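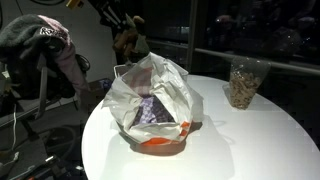
Week 6 handout: Can a machine do the chores yet?
Module: Machines at Home and at Work
Notes by Vira Boiko, with corrections from Minoru Yokoyama

Welcome back. Last week was all about arms bolted to the floor behind a fence, doing the same thing all day and doing it beautifully. This week we let the machine out into the kitchen, and I think it's the best week of the module (I say that every year, but I mean it this time).

The question in the title sounds like a yes or no question. Please don't answer it that way in your essay! Pick a chore, say exactly where it starts and where it ends, and then ask how much of it a machine can manage without a person stepping in.

1. Why factories came first

A shop floor is built around its machines. Parts turn up in the same place, the same way round, at the same speed. The welding arm we watched in March never had to look for anything. If a part was missing it stopped and a light came on.

At home there is no such bargain. The mug is wherever you left it, the drawer sticks, and somebody has put a coat over the chair. A home machine has to find things first, and then decide how to hold them, and both of those are still hard.

2. Stiff things and floppy things

Stiff objects keep their shape when you push them. A plate is the same plate before and after you pick it up, so a plan made a second ago is still a good plan.

Floppy objects are another matter, and this is where it gets exciting. Think of a thin plastic carrier bag standing on a table with something inside it. Touch the rim and the whole opening moves. Pull too gently and the plastic slides through the fingers, pull too hard and it tears or tips over. Part of what's inside may be hidden by a fold. On top of that, thin plastic lets some light through and throws some back, so a camera can be unsure where the surface is.

Clothes are just as awkward. A jumper has a front, a back, two sleeves and any number of ways to be lying in a heap. A person finds the collar by feel in a moment, often while talking to someone else.

Clear tubs and glasses bring their own trouble. They are stiff, so holding them is easier, but a depth camera may look straight through the side and report the wall behind.

3. The Planell exercise

Some of you have asked for the chore list we use in the practical, so it is set out again below. Planell is our name for the scoring sheet, and the sheet gives each chore a mark for finding, a mark for holding and a mark for finishing.

Take an item out of a soft bag
Put an item into a soft bag
Move a clear tub of dry food without spilling it
Pick one garment out of a pile
Hang that garment up
Wipe a round table right to the edge

Most groups give high marks for the tub and low marks for the pile of clothes. Wiping a table tends to split the room. It looks easy, and in the middle of the table it is, but the edge needs a steady light pressure and then a change of direction, with whatever is already on the table left standing.

4. What "can do it" means

Our reading from the Clerkness project has 784 tries at one bag task. Read the section on failures before the section on results. I found it far more fun, and it tells you more: there are tries where the hand closed on plastic only, tries where it lifted the bag and everything in it, and tries where it held the right thing and then couldn't let go cleanly because the plastic had come along too.

Minoru's point, which he asked me to put in, is that a machine that works nine times in ten is a fine thing in a lab and a nuisance in a kitchen. You would be tidying up after it every day. I agree, mostly. But a slow machine that knows when it has failed, and asks, could be useful much sooner than a quick one that doesn't. We can argue about it in the seminar.

5. Where things stand

My own view, for you to pull apart: moving stiff things between known places is close. Loading and unloading is getting there. Bags, bedding and laundry are still research, and wonderful research, with real progress each year.

For next time

Read the Brallent chapter on fingers and touch, and skim Zürcher on cloth. Then choose one chore at home and do it slowly with one hand, wearing a thick glove. Write down each moment when you had to feel for something you couldn't see. Two pages at most, handed in by 9th May, please put your group number at the top.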